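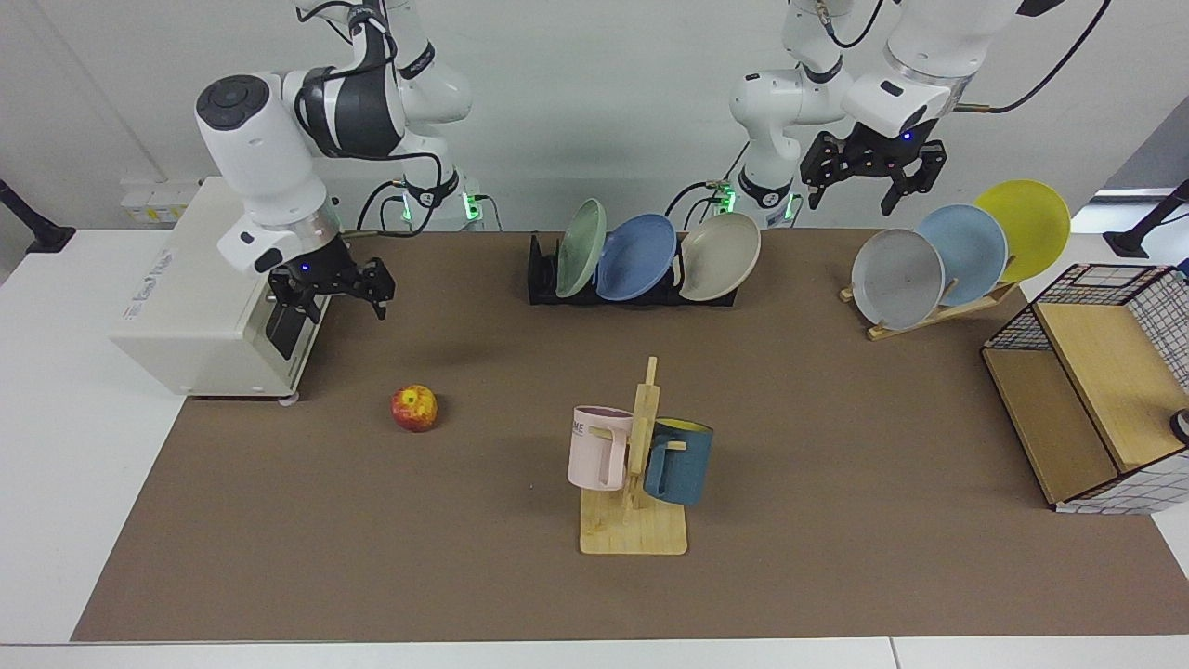 ¿Sube mucho la humedad de una habitación cuando se seca la ropa dentro?

Sube de forma clara en las primeras horas, y baja despacio si la ventana queda cerrada. En una habitación pequeña el efecto dura hasta la mañana siguiente.

Inicio | Proyectos | Materiales | Calendario | Contacto

Secar la ropa en invierno: humedad en las habitaciones de la residencia Bisberg
Informe del proyecto de la asignatura Ambiente Interior
Entregado el martes 10 de marzo

1. Por qué este tema

Vivo en la residencia Bisberg desde el comienzo del curso. En el sótano hay una sala con secadoras, pero cuestan dinero y por la noche siempre están ocupadas. Por este motivo la mayoría de los estudiantes pone un tendedero plegable entre la cama y el escritorio. En diciembre vi que en la esquina detrás de mi armario la pintura tenía manchas grises, y que el cristal de la ventana amanecía mojado. La administración colocó en el pasillo un papel que pide no secar ropa en las habitaciones. El papel no explica dónde hay que secarla.

Quería saber si la ropa es de verdad la causa principal o si el agua del cristal viene sobre todo de la respiración y de la ducha. En mi país las casas son muy secas en invierno, porque la calefacción es fuerte, y allí tender dentro de casa se considera incluso una cosa buena. Mi abuela ponía toallas húmedas cerca de la estufa a propósito. Entonces para mí la prohibición era difícil de entender.

2. Un poco de teoría

La humedad relativa indica cuánto vapor de agua contiene el aire en comparación con el máximo que puede contener a esa temperatura. El aire caliente admite más vapor que el aire frío. Cuando el aire de la habitación toca una superficie fría, por ejemplo el cristal o una pared exterior mal aislada, se enfría y una parte del vapor se convierte en agua líquida. La temperatura a la que esto ocurre se llama punto de rocío.

De aquí sale una consecuencia que al principio no había comprendido: el aire de fuera, en un día de lluvia de invierno, puede tener una humedad relativa muy alta y sin embargo llevar poca agua en total. Al entrar y calentarse, su humedad relativa baja. Es decir, ventilar con lluvia también sirve, aunque parece contrario a la intuición.

3. Método

Medí en tres habitaciones del mismo piso. Las dos primeras dan a la calle Russo, al norte, y la tercera da al patio. En cada una puse un higrómetro Veltik encima del escritorio, lejos del radiador y de la ventana. Los aparatos guardan la temperatura y la humedad en su memoria y después se descargan los datos en una hoja de cálculo.

Las mediciones duraron 14 días. Cada habitación siguió las mismas reglas:

- Los días sin ropa, la ventana se abría solo por la mañana.
- Los días con ropa, se tendía una lavadora completa después de la cena, centrifugada con el mismo programa.
- En la segunda semana, los días con ropa se dejaba además la ventana entreabierta durante 90 minutos después de tender, con el radiador apagado.

Antes de empezar dejé los tres higrómetros juntos en una caja cerrada durante una noche para comparar sus valores. Uno de ellos daba siempre un resultado un poco más alto que los otros. Corregí sus datos con esa diferencia. No es una calibración verdadera, pero permite comparar las habitaciones entre sí.

4. Resultados

Los días sin ropa, la humedad media de la habitación del patio fue del 46 %. Las dos habitaciones del norte tuvieron valores más altos, también sin ropa, y creo que la causa es la temperatura: sus ocupantes bajan el radiador cuando salen a clase, y la pared exterior recibe poco sol.

Después de tender, la curva tiene en todos los casos la misma forma. Primero hay una subida rápida, después una parte casi plana y al final un descenso lento que llega hasta la mañana. La subida fue más fuerte en la habitación más pequeña, como era de esperar. En esa habitación el cristal amaneció mojado todos los días con ropa de la primera semana.

Con la ventana entreabierta la subida no desaparece, pero la parte plana queda más baja y el descenso comienza antes. La ropa tardó lo mismo en secarse, según el tacto, que es un método poco exacto. La temperatura bajó bastante mientras la ventana estaba abierta, y esto fue la queja principal en la habitación de al lado de la mía. También tengo que decir que una noche se olvidó cerrar la ventana y he quitado esa noche del cálculo.

La ducha influye menos de lo que pensaba. Los baños de Bisberg tienen extractor y la puerta normalmente está cerrada, de modo que en las curvas se ve solo un pico corto. La respiración durante la noche sí se nota — la humedad sube algo de madrugada también en los días sin ropa.

5. Discusión

Con estos datos puedo decir que la ropa aumenta la humedad, pero no puedo decir que las manchas de la pared vienen de la ropa. Para eso habría que medir la temperatura de la superficie en la esquina, y mis aparatos miden solo el aire. La esquina detrás del armario es un lugar donde el aire casi no se mueve. Moví el armario un palmo y de momento la mancha no ha crecido, pero es demasiado pronto para sacar conclusiones.

Otra limitación es el tiempo atmosférico. En la segunda semana hizo menos frío en Jasow que en la primera, así que una parte de la mejora puede deberse al clima y no a la ventana. Lo correcto sería alternar los días con ventana y sin ventana, en lugar de hacer primero una cosa y luego la otra. Lo entendí cuando ya estaba a mitad del trabajo.

6. Recomendaciones para la residencia

El papel del pasillo podría sustituirse por uno que diga cómo tender con menos daño: centrifugar otra vez antes de sacar la ropa, no pegar el tendedero a la pared exterior, cerrar el radiador y abrir la ventana después de tender. Sería útil también separar los armarios de las paredes del norte. En la planta baja hay un cuarto para bicicletas con dos ventanas — en invierno está medio vacío y podría servir como tendedero común.

En abril repetiré las mediciones en la habitación de la calle Russo donde apareció la mancha, esta vez con días alternos y, si el laboratorio me lo presta, con un termómetro de superficie.

Compartido 3 veces | 14 comentarios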